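Stevorport shared workroom: the gallery page

Quick one before the builders want the hallway. People keep asking what the upstairs room looks like now and what goes where, so this page is the answer, or as much of it as I had time for. The notes run first and the one picture that's up is at the bottom. More when I get them off the old laptop.

Short history for new people. Room was Krishnan storage until January. Shelves to the ceiling, most of it paper, three broken chairs. Cempaka Krishnan let us have it cheap on the condition we kept the window clear and didn't drill the east wall. We have kept the window clear.

Table
White top, the big one. Came from Destis when they closed the downstairs office, 2 of us carried it up and it did not like the corner on the landing. Shows every mark. Yes there are smudges, yes we wipe it. Plain soap and a soft cloth, NOT the green scrubber, that takes the finish off and then the marks get in for good. Pencil comes off with an eraser. Marker doesn't, really, so put paper down.

Please don't park mugs on it. There's a ledge by the door for mugs.

Racks
White plastic ones, open sides, slots inside. Good for anything thin that wants to stand up on edge. Sample cards, color chips, the little acrylic squares. Less good for pens, they go straight through and you spend your evening picking them off the floor. Svend Toft tried lining one with felt and it was fine for a week or so.

They live at the back of the table. If you pull one forward to work, push it back after. Long side doesn't need to be square to the edge, I've given up on that one. They do need to be far enough on that a sleeve won't take them off.

Washing them: lukewarm water, old toothbrush for the slots, upside down on a towel overnight. Don't put them in the dishwasher downstairs. We had five, now we have four and one that rocks.

Cubes
The colored ones. Everybody picks these up first, which is fine, that's what they're for. We use them for block layouts, mostly, moving things about on the table before anyone commits to cutting. One cube is one unit of whatever you've decided a unit is. Write it on the paper so the next person isn't guessing.

Yellow and orange get used the most. Blue I think went home in somebody's coat, if it was yours no hard feelings, leave it in the tray by the door.

The finish varies. Some are a bit shiny and some have a grainy feel, and it makes no diffrence for layouts. It does matter if you're photographing for the newsletter, the shiny ones catch the light and the yellow goes nearly white on top. Turn off the overhead and use the window.

Drawers
Top one, tape and blades. Second, rulers, the good scissors, the bad scissors. Third sticks. Lift it and pull at the same time. Bottom drawer is Dreder project stuff and stays shut please, they've got it all in order and it took them a long while.

If you finish a roll of tape write it on the list inside the cupboard door. We got through a silly amount over the winter and nobody knew till it was gone.

Floor and bins
Swept at the end of every session by whoever's last out. Offcuts bigger than your hand go in the crate, the rest in the gray bin. Blades in the tin, never the bin. The crate gets emptied when it's full, so if you want something out of it take it when you see it.

Light
Still not great. Window end is lovely until mid afternoon and then the whole back of the table goes pale and you can't judge a color to save your life. We priced a proper daylight lamp, 478 with the bracket, so no. Clip lamp for now. Bulb is new, switch is stiff, push hard.

Booking
Sheet on the door. Write your name and what you need the table for. Half the table is fine, say which half. Groups over six should really ask first, the room is smaller than it looks and the chairs are borrowed. Key is 100 paces away at the front desk, Svend counted once in the rain, and it has to be back there by closing.

Costs haven't changed. Members nothing, guests put something in the jar, around 3 a visit is what most people do.

Still to come on this page
- the shelves, once they're up
- drawer labels (Cempaka has nicer handwriting so she's doing them)
- the window end with the plants in
- before shots, if I can find the card

Things people asked
Can I leave work out overnight? Yes if there's a note on it with your name. No note and it gets stacked.
Is there a sink? Downstairs, left of the stairs.
Can I borrow the cubes? For a day or two, sign the sheet. The racks stay here, they're too easy to snap.
Do you have spare racks to sell? No sorry.
Can kids come? With an adult, and the top drawer stays closed.

Corrections to me or leave a note in the tray. I know I've spelled "accross" wrong on the door sheet, it's in ink.

Picture 1. White table with one of the racks at the back. Yellow cube and orange cube pushed up tight together, orange one nearer. Usual smudges.

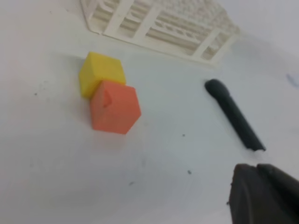

Page last changed: 15 Sep 2024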